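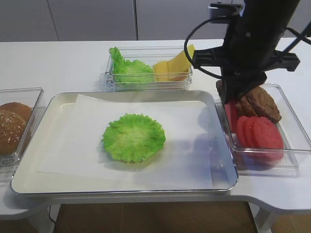
The magistrates court in Nernlow opened its doors to the public on June 12, 2026, and I went along expecting to be told how well everything was going. I was.

The tour began in the main lobby at half past nine, where we were handed a leaflet and a lanyard. Then came a talk on the new listing system, which is called Nonero and was bought from a firm named Huaranga. It decides which case goes before which bench and when. According to the leaflet it dealt with 2,747 hearings in its first year. The leaflet doesn't say how many of those started on time. I asked, and was told the figure was "being looked at" and might be ready in July.

Court 3 had been set up for a mock bail hearing. Two clerks played the lawyers, and the pretend defendant was charged with sending threatening messages. He got bail in under ten minutes, with a reporting condition and an order to stay off his phone. I have sat through more than 56 real bail hearings in that building and I can't remember one where the papers, the interpreter and the prisoner were all in the room together at the first time of asking.

The cells were better than I had feared, though they had plainly been painted that week. We saw one corridor. The other, used for people brought over from the Grirnevov remand centre, was closed to visitors. Our guide said this was for security reasons, and when somebody pointed out that no prisoners were being held that day she said it was still for security reasons.

Questions were taken at the end, on slips of paper handed in beforehand. Mine, on how long people from Grirnevov wait for a first appearance, wasn't read out. One about the age of the clock was.

The public gallery is open on any ordinary sitting day, no lanyard needed. Go in by the side door and check the list on the wall, as the one online is often a day behind.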